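Last updated Thu 27 October

# Moving to a physio job in another country: how to get your license recognized

These notes cover the paperwork side of taking a physical therapy post abroad. They assume you already have a job offer or at least a country in mind. Visas are handled separately and have their own page.

## 1. Find out who regulates the job

In most countries one body registers physical therapists and another runs the professional association. You need the first. Joining the association does not give you the right to treat patients. In some places registration is done by state or province, so check which one your clinic is in before you pay for anything.

Write down the exact title you will be working under. "Physiotherapist" and "physical therapist" are both protected in a lot of places, and using either one before your number comes through can hold up the application.

## 2. Ask your school for the long transcript

The one-page transcript is no use here. You want the version with course descriptions and contact hours. Ask for clinical placements to be listed by area: musculoskeletal, neurological, cardiorespiratory, and anything else you did.

Rehema Rotich moved to a rehab clinic in Ekstead two years ago and had to go back to her school twice. The first letter gave her placements in weeks. The second gave 1,152 clinical hours, signed and stamped, and was accepted.
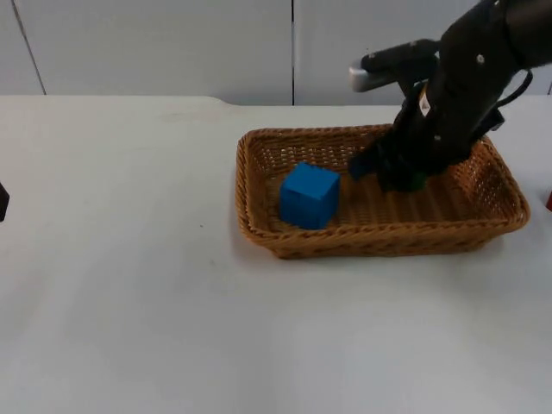 If your school has closed or merged, write to whoever took over its records. Allow a month for a reply, and longer if you write in August.

## 3. Get a certificate of good standing

Your current regulator issues this. It says you are registered and have no open complaints. Two things to watch:

- It usually has to go straight from one regulator to the other. A copy you forward yourself may be refused.
- It expires, often after three months. Order it last, when everything else is ready.

If you have been registered in more than one country, you need one from each, even if you only worked there for a summer.

## 4. Translations

Use a translator on the regulator's own list if there is one. Yannick Renaud paid for 100 pages and then found that only his diploma and transcript were needed - the course outlines could have stayed in French. Send an email and ask first.

## 5. Fill any gaps

The regulator compares your training with its own standard. If something is missing, you will be offered a supervised period, an exam, or a choice of the two. Supervised posts are hard to find from overseas. Ask your new employer early whether a senior physio can sign you off.

Sinan Keskin did his at the Jukthorpe outpatient unit, on assistant pay, and was registered at the end of it. Put the lower pay in your budget. 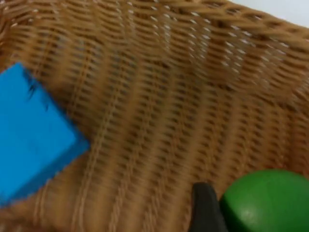
*Close-up of the weave on a wicker basket.*

## 6. Before you send it

- Name spelled the same way on every document, or a marriage certificate to explain the change
- Passport copy certified within the time limit
- Proof of insurance, if asked for
- Language test result, still in date
- Fee paid, with the reference number on the form

Keep a scan of the whole packet. Mail it tracked.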